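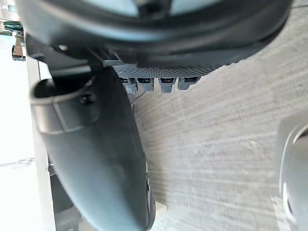 Figure 15. Wrist camera view, curved finger fitted, over a wood-grain surface.

Section 4: Trying out a second gripper

By now you should have the Garnorel controller talking to your arm and the first gripper opening and closing on command. If you're still fighting with that, please go back to Section 3 and take your time over it, as a comparison on a shaky set-up will only give you a headache.

In this section we'll swap the straight Steltov fingers for the curved Tamiru ones and run the same short test with each. Set aside a quiet afternoon if you can, and have a cup of tea handy (well away from the controller, please).

What the wrist camera should show

With the curved finger on, the black housing takes up the top of the view and the finger sweeps down on the left, ending at the bottom edge. The grey perforated panel sits just under the housing, with four grey plug connectors hanging from it. Your own view may differ a little depending on how the camera is seated, and that's fine as long as the finger stays in view and there's a good stretch of work surface to the right of it.

4.1 Changing the fingers

1. Send the arm to its park position and wait until it has stopped.

2. Switch off the arm at the controller, then at the wall.

CAUTION: Don't rely on the pause button. A paused gripper still has power and can close on your hand.

3. Undo the finger screws and put them in a dish. They roll beautifully and they are a very dark colour.

4. Fit the curved fingers and do the screws up by hand first, then snug them with the key supplied.

5. Switch everything back on and choose Fingers > Curved from the controller menu.

4.2 Setting the camera

1. Open the camera page and set the exposure to 2000. If you have a window or a strong lamp to one side, part of the view may wash out to white, as it does along the left of Figure 15.

2. Check the finger outline. You want to be able to follow the curve without squinting.

3. Save this as a new profile. Don't write over the one you made for the straight fingers – you'll want it again in a few minutes.

NOTE: A patterned bench top is no trouble for most tests. If the tracking wanders along the grain, lay a plain sheet of paper down and try again.

4.3 Running the comparison

1. Place your test object on the surface and load the Fakora pick routine.

2. Run 23 picks with the curved fingers, and write down every miss as it happens.

3. Change back to the straight fingers, load their profile and run another 23.

4. Compare misses first and speed second.

If the controller stops with error 257, the finger setting doesn't match the profile you've loaded. Go back to step 5 of 4.1, pick the right fingers and reload the profile.

Section revised by Nandi Botha, May 10, 2020.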